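The Slow Way to Fallemel

I have a confession to make about trains: I used to hate them. My family was a car family, the kind that left at 4 a.m. with a cooler wedged between the kids and a father who treated bathroom stops as a moral failing. So when my friend Pushpa Bhatia told me she was spending her whole vacation on the branch line to Fallemel, getting off wherever she felt like it, I laughed at her. Then I asked if I could come.

The line is a funny old thing. It leaves Travwood twice a day, once at breakfast and once in the middle of the afternoon, and it stops nine times before the end (ten if you wave at the driver near the gravel pit, which Pushpa did, twice). There's no dining car and no Wi-Fi. There is a conductor named Yatziri Gallegos who sells coffee out of a thermos bag and knows who's waiting at every platform before we get there.

"You two are getting off at Arriaga," she told us, punching our tickets. We hadn't planned to. We got off at Arriaga.

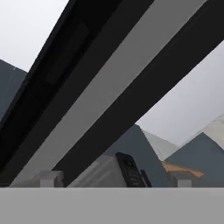
ARRIAGA, July – The first thing you do here is walk uphill. The station sits down by the creek and the town sits on top of a ridge, and whoever laid out the road between them must have been paid by the curve. I had a rolling suitcase. Pushpa had a backpack and was very gracious about it, by which I mean she only mentioned it every few minutes.

But oh, the top! Arriaga has a population of 1,606, according to the sign, and I'd swear most of them were out on the main street eating peach pie. We had two slices each at a place with no menu and mismatched chairs, and then I bought a whole one for the train, like a person who has lost all judgment. The woman at the counter tied the box with string and warned me to keep it flat. I did not keep it flat.

We stayed the night above the hardware store, in a room with a ceiling fan that clicked and a window that looked straight down the valley. Around sunset the afternoon train came through, tiny and late, and everybody on the sidewalk turned to watch it go by. My phone was dead by then – I'd left the charger in Travwood – so I watched too.

Next morning we caught the early one and rode on through Utier, where a man handed Yatziri a bag of tomatoes through the door and she handed him a library book. Nothing was said about it. The ride from there to Fallemel takes more than 2 hours, and it would be a lot quicker by car, as my father pointed out when I called him from the platform. He wanted to know what road we'd taken. I told him about the pie instead.

If you go, sit on the left side leaving Travwood for the creek, and bring cash for the coffee. Pushpa says to pack light. She also says hello, and that she's already looking at the fall timetable.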